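March, second week at the Plilstead site

On site at 7:40. Power cycled the arm, ran homing, checked the wrist camera stream for dropped frames. None in the first two minutes, so left the exposure locked at yesterday's value. The overhead light was already on and I kept the blinds down. Last week's drift in white balance came from the window, and I do not want to sort that out in post again.

Task for the day was screwdriver and bin. The instruction string stays as agreed with Felicidad Rivera: "put the screwdriver in the bin." She wants a second phrasing for the same motion, "place the tool in the white container," split evenly across the set. I alternate by block and write the phrasing in the log before the block starts. Doing it afterward from memory is how the Hirkside set ended up with two blocks nobody could label.

Target was 95 accepted episodes by end of day. Acceptance rule unchanged: tool fully inside the rims, gripper open and clear of the bin at the last frame, no operator hand in any view. An episode with a regrasp is kept if the regrasp is clean. An episode with a push against the wall of the bin is rejected, even if the tool ends up inside, because the Camum policy picked up that habit last time and we spent days getting it out.

Block 1 was slow. The handle is ribbed and grips well, but the shaft is thin and the fingers close over it without much force reading. Told myself to go for the handle every time, then remembered that this gives a model that only knows handles. Compromise: two shaft grasps in each block, marked in the notes column.

Bin pose gets changed between episodes. I turn it by hand to a new angle and shift it left or right of center. The near wall is lower than the others, which makes the approach easier from that side, so I made sure it did not always face the arm. The end pose I like best for the success classifier is the tool lying lengthwise along the bottom, with the handle toward the camera. It is easy to read even with the fingers blurred in the foreground.

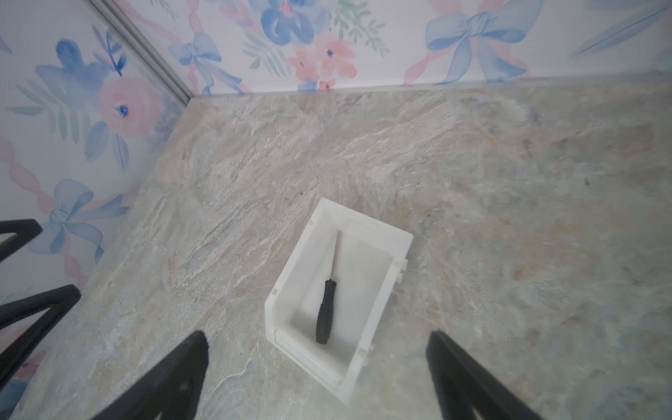

Wrist view, screwdriver in the bin, bin turned on the diagonal.

Checked a handful of accepted episodes at the break. The wrist view holds the tool well once it is in the bin. The side camera is weaker: the far wall hides most of the shaft, so the classifier will have to lean on the wrist stream. Wrote to Felicidad about it. She answered that the side view should stay in the set anyway, as the model can be trained with views dropped at random, and that she would rather have a poor view than a missing one. Fine by me. It costs disk space and nothing else.

Latency in the teleop link was bad for part of the late morning. The arm lagged behind the controller enough that I overshot the bin and came down on the rim. Rejected those, 6 in total, and moved the link to the wired port. Better at once. I should have been on the wired port from the start, and I have added it to the setup sheet.

Lunch at the desk. Exported block 1 to the Chantharasri server while eating. Transfer finished with no checksum errors.

Afternoon went to the part of the set I find dull, which is the negatives and the search starts. For a search start the arm begins with the gripper open over bare counter and the bin well off to the side, so that the model has to move the camera before it has anything useful to work with. Our earlier sets all began with the bin near the middle of the wrist view. The policy trained on them does well when that is true and wanders when it is not.

The counter gives some trouble of its own. It is polished, and a patch of it reflects the light back into the camera at certain wrist angles. The veining runs on a diagonal and the old segmentation model took one pale streak for an object edge. The wallpaper has flowers and bows all over it, so the background is about as busy as anyone could ask for. I count that as useful. The lab bench is plain gray, and a policy raised on the lab bench falls apart in a real room.
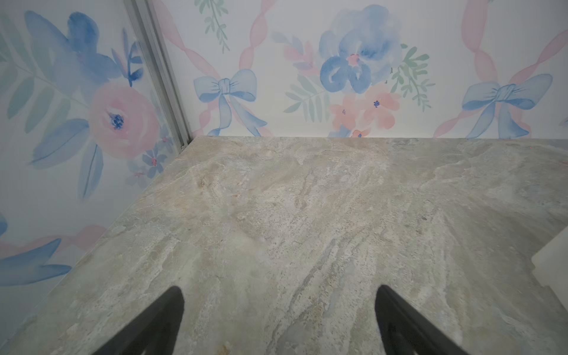

I kept the search starts short, with a slow pan to the right until the bin came fully into view, then a normal approach. First try at the pan was too fast and smeared the frames. Cut the speed limit in half and redid it. The redone episodes run a little long, but the motion is even, and Felicidad can trim the first second if she wants a tighter set.

One open question on the search starts. If the gripper is already open at the first frame in every one of them, the model may learn that open means "look for the bin" and closed means "go." I began 9 of them with the gripper closed to break the link. No idea if that is enough. I will ask for a small training run on this block alone before adding more.

Wrist mount screw checked at the end of the session, still tight. Calibration board run once more: error is within limits, slightly up from the morning. Will repeat it cold tomorrow before touching anything.

Accepted count reached target late in the afternoon. Phrasing split is uneven by one block, so the next session starts with the second phrasing. Logs copied, arm parked, brakes on. Need to bring the longer network cable and more tape for the floor.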